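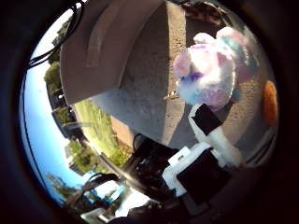

Stelora Outdoors: Gallery

Stelora is our attempt to teach a gripper to pick things up outside, where the sun moves and the floor is whatever the landscapers left. Indoors, under the nice even lamps at Stirholm, the policy picked 99 objects out of 100 and we all felt very clever. Then Anca Crăciun suggested we try the parking side of the building.

Wrist camera, outdoor set, July. Plush toy in pastel pink, white, lavender and teal, held at the white finger with the black band. Soft objects are the hard half of our test list. Fur has no edges worth the name, and the grasp predictor loves an edge.

About the lens. The fisheye lets one small camera take in the object, the hand and a good deal of ground and sky, and we train on its view as it comes, curve and all. Laurențiu Dumitrescu spent 15 days writing code to flatten the picture first. The flattened version scored lower. He has asked that we describe this as a finding, so it is one.

About the light. Hard sun and soft shadow on speckled pavement gave the indoor policy fits; it tried to grasp a shadow up to 21 times in a single session, with great confidence. Adding outdoor demonstrations to the training mix cured most of that. Adding more indoor ones did nothing except fill the disk.

About the cables. They hang into the view, they loop, they cross the sky. We thought of masking them out and decided the network could learn to ignore them, as the rest of us have.

The method, for those who scrolled straight here: a person guides the hand through each pick, the wrist camera records it, and the policy learns from the recordings alone. There is no map of the site and no model of the toy. The 2 baselines, Plosumlow and Tănase, get the same recordings and the same hours of training. Plosumlow is still better at rigid things – we checked twice. Full tables are on the results page, including the ones we lost.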